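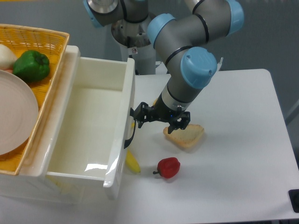
Shop > Workshops > Floral Kits > Reviews

The Riltaren flower crown kit costs $70 and promises a "festival-ready" crown in one evening. I had my doubts, and I still have most of them. You get wire, tape, ribbon and 2 bundles of dried blooms, all in a flat box that opens like a drawer. Mine looked fine until I picked it up – then the petals started dropping. The tape is about as sticky as a slice of bread, the kind you'd leave sitting beside a white drawer, and it let go twice before I reached the parade. The ribbon is nice, I'll give them that. But Purba sells plain wire and tape for far less, and fresh flowers from the market look better anyway.

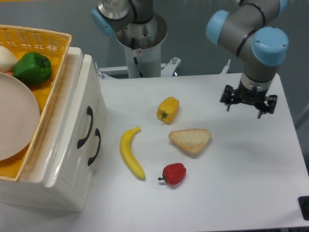 Zhenhua Li thought I was too hard on it and said the tape only grips once you stretch it as you wrap. Fair enough, though the leaflet never mentions stretching. I tried again with the leftover wire and it held a bit longer. I still wouldn't pay full price.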